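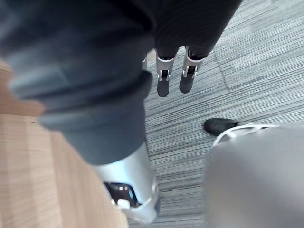 Both arms out over the carpet, as seen from the right wrist.

I'd been at Clitside 15 days when Bernadette Bodin handed me the left arm and told me to find out why it hesitated.

I don't mean the actual arm, that stayed bolted where it was. I mean the planner, the piece of code that decides how the arm gets from one place to another without hitting the table, the other arm or me. We called it Otora. The rest of the stack was Ivum, which Bernadette had written most of herself and would defend like a family recipe, but Otora came from some earlier team and had comments in it like "don't touch, ask Boyer." Boyer had moved to the coast years before I showed up. So I touched it.

The trouble was small, and it drove me crazy. You'd ask for a move, any move, and the left arm would go most of the way and then hang there, fingers open, for a beat. Then it would finish as if you'd imagined the whole thing. I ran it all Wednesday with the log scrolling beside me and my coffee going cold on top of the monitor (yes, I know, Bernadette has told me too).

"It's thinking," she said when she came by.

"About what?"

"You're the one with the log."

Fair enough! I went back to line 606, where Otora checks its path against everything it believes is in the room. It believed in the table. It believed in the right arm. And it believed in a thing with no name, just an ID number and a box around it, sitting down near the floor and never moving. I deleted it and restarted. Four seconds later it was back, same number, same box.

I tried that 21 times. I'm not proud of it. I masked out the floor, I swapped the perception model for last month's, I even turned the wrist camera off completely, and Otora still wrote the box back in and still made the arm wait for it.

It was past seven by then and the building had gone quiet, so I did what I should have done at lunch and searched the oldest part of the code for the number. There it was in a settings file, typed in by hand, with a note next to it.

"Where I put my bag. Please go around. - Boyer"

I laughed so hard I had to sit down. Then I read the bit under it, which added the pause, with a second note saying the arm had knocked his lunch over twice and he wanted time to grab it.

Bernadette had her coat on already. I turned the screen so she could see, and she read both notes and didn't say anything for a while.

"Does it hurt the cycle time much?" she asked.

"A little."

"Leave it till Monday," she said, and went to find her keys.

I saved the log, moved my backpack into Boyer's box, and ran the move one more time.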